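The teaser email from Salard landed at 5 in the morning, which tells you something about how vendors picture my life. Big news coming in February, it said, and then a drawing of a padlock wearing sunglasses. That was the whole email. I read it twice.

My guess is they are buying Erkoner. Naveed Niazi at work thinks they are just renaming the backup product again, and I have to admit his record on this stuff is better than mine. He called the last two renames.

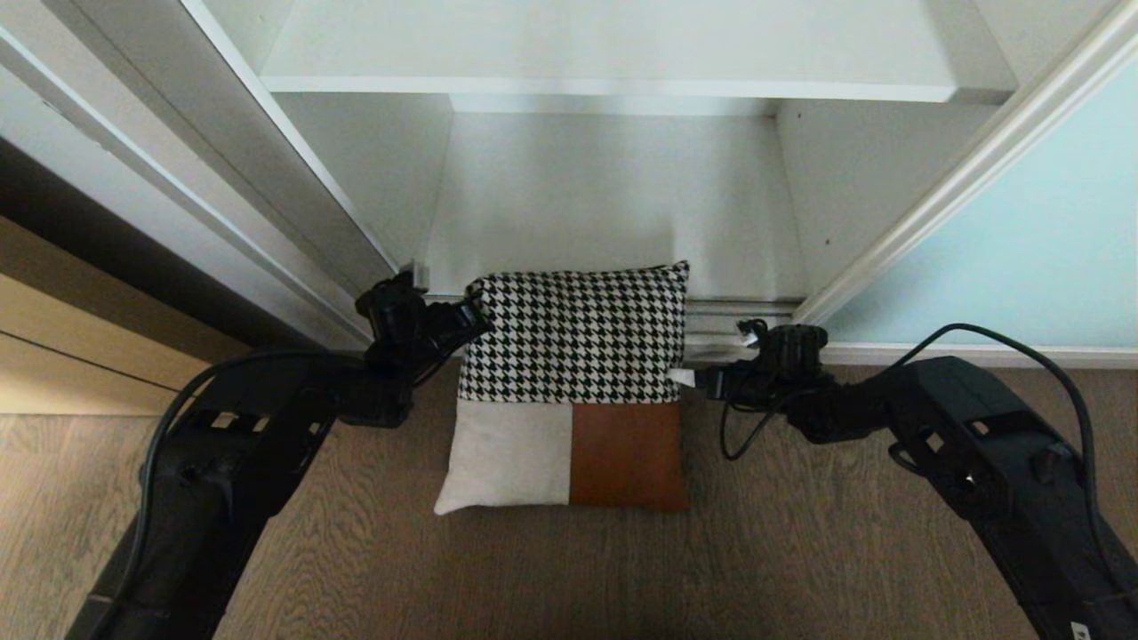 Fouzia Malik wrote in to say that it will be a price increase with a mascot, and that she has already put 18 percent in next year's budget to save herself the shock.

I would like to laugh at that, but I went and looked at our own renewal quote.
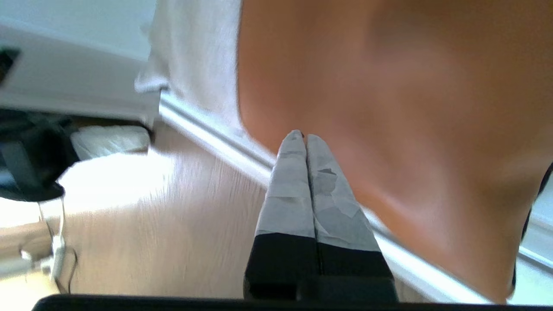 The quote is 20 pages long and the price is on none of them. There is a link to a portal, and the portal wants a password I set up when the company was still called Larnell. I have asked for a reset. The reset goes to an address that belonged to Kayode Nnaji, who left in the spring – I hope he is enjoying the newsletters.

Anyway, put me down for Erkoner. If I'm wrong I'll buy Naveed lunch, and if it's t-shirts I take a large.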